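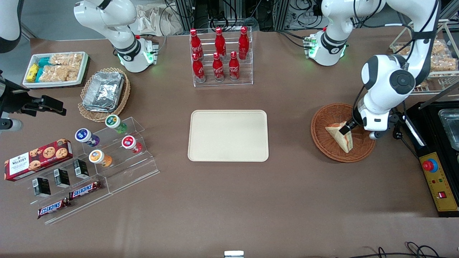 Welulier Snack Counter Kit

A two-arm serving station for break rooms, lobbies and campus corners, made by Vurora

In stock for evaluation sites. Page updated 30 Jun 2025.

If you've ever tried to get a robot arm to pick up a bag of chips, you know how much fun (and how much swearing) is involved. Bags slide, sandwiches squash, foil dents if you look at it wrong. The Welulier kit is our answer to all of that, and we're really pleased with how it has come along. It puts a pair of arms behind an ordinary table and lets them pick mixed food and drinks onto a serving tray, using the same baskets and racks you'd set out for people.

What it does

A customer picks items on a tablet or phone. The arms split the order between them, with each one taking the side of the table it can reach best, and they meet at the tray in the middle. Soft items such as sandwiches are held by an edge or a corner with the grip force turned way down. Bottles get a firmer hold near the neck. You can change either setting per item, and it takes a minute or so once you've done it a couple of times.

Our favorite part is the basket picking! Most systems want every product in its own slot, facing the same way. Welulier will work from a plain wicker basket with things lying any old how, as long as they aren't piled more than two layers deep. Roel Boersma wrote the first version of that picker over a single winter and has been improving it ever since. The December release made it a lot calmer around basket rims, where the gripper used to hesitate.

The item library currently holds 333 products. Adding a new one means placing it on the table in a few positions and letting the software learn it. Boxes go quickly. Clear bags take longer, so plan on a little patience there.

What comes in the kit

2 six-joint arms with black parallel grippers
Table mounts and cable guides
Control box with emergency stop
Overhead camera and bracket
Soft finger pads, one spare set per arm
Clear acrylic bottle rack and two display stands
Beige serving tray
Tablet with the ordering app installed
Printed setup guide

Baskets and the table itself are not included. Any solid table with a matte top will do nicely. Shiny tops can confuse the camera, and a cloth runner fixes it if that's what you have.

Specifications

Table length: 246 cm recommended
Power: two standard wall outlets on separate circuits
Network: wired connection preferred, Wi-Fi supported
Setup time: one day with our installer, two on your own
Software: Sembiring 4, updates included for the first year

How it has been doing

Our longest trial was at the Trernalard offices, where Marisol Mendoza runs the food service. The counter there served some 2,636 orders during the trial, mostly drinks and packaged snacks in the afternoon. Sandwiches were the big surprise for her. "I figured we'd be handing those out ourselves," she told us. "By the second week I'd stopped checking on them."

She also sent back a long list of things to fix, which we loved getting. The tray now has rounded corners, the order screen shows what's being picked next, and the arms pull back to the sides when the counter is waiting.

Good to know before you order

The arms don't restock. Somebody still fills the racks and baskets, and lunch rush may call for a top-up halfway through.

Very flat items lying right against the table are the weak spot. Stand them up or lean them on a display stand and they pick well.

Hot soup and open cups are outside what the kit is rated for. Christos Gkikas is testing a lidded cup holder now, and we'll add it to this page when it's ready.

Keep people out of the arms' reach while they're moving, and place the emergency stop where the attendant can get to it easily.

Demos and questions

Grigoris Liapis sets up demo visits, and you're welcome to bring your own snacks for the arms to try. Odd shapes are encouraged! For mounting questions or table drawings, ask for Panagiotis Manolakis through the Vurora contact form.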